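Chapter 3
Electricity at Home: Loads, Circuits and the Monthly Bill

Most people meet electricity at the wall. They plug something in, it runs, and a bill comes later. This chapter starts from that everyday view and works back to the wiring behind it. By the end you should be able to read the label on an appliance, add up the load on a circuit, and work out what a device costs to run.

You will need three words from Chapter 2. Voltage is the push behind the current, measured in volts. Current is the rate of flow, measured in amperes. Power is the two multiplied together, measured in watts.
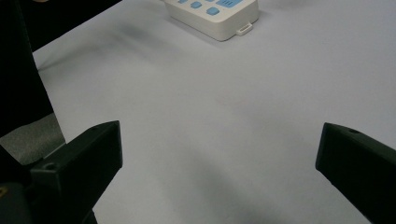 What does an electric bill charge for? It charges for energy, measured in kilowatt-hours. One kilowatt-hour is the energy used by a 1,000-watt load running for one hour. An 80-watt fan left on for 13 hours uses 1,040 watt-hours, or 1.04 kilowatt-hours.

3.1 Sharing a circuit

The outlets in a room are usually wired in parallel. Each appliance gets the full voltage, and each draws its own current. The currents add together in the wire that feeds them, so a circuit that handles a lamp and a radio easily may be overloaded by a heater and a kettle. A power strip adds places to plug in. It does not raise the limit of the circuit behind it. 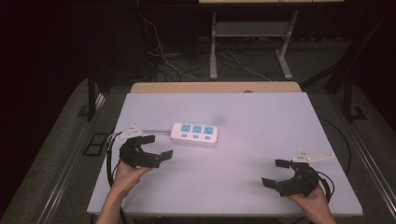 Fernanda Pacheco remarks that her students at Niltesstead always wanted to add up the plugs, and that it took a week of reading labels before they began adding up the watts.

Labels vary. Some give watts, some give only volts and amperes, and some give both. When watts are missing, multiply. Write the result in your notebook next to the name of the appliance, as you will use the same list in Section 3.4.
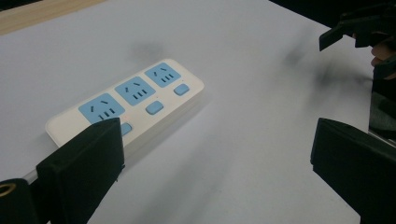
Figure 3.3 Power strip with three socket panels.

3.2 Breakers and fuses

A breaker opens the circuit when the current stays above its rating. A fuse does the same job with a thin piece of metal that melts, and must then be replaced. Neither one should be swapped for a larger size to stop it from tripping. The wire in the wall has its own limit, and the breaker is chosen to match it. We begin with the breaker.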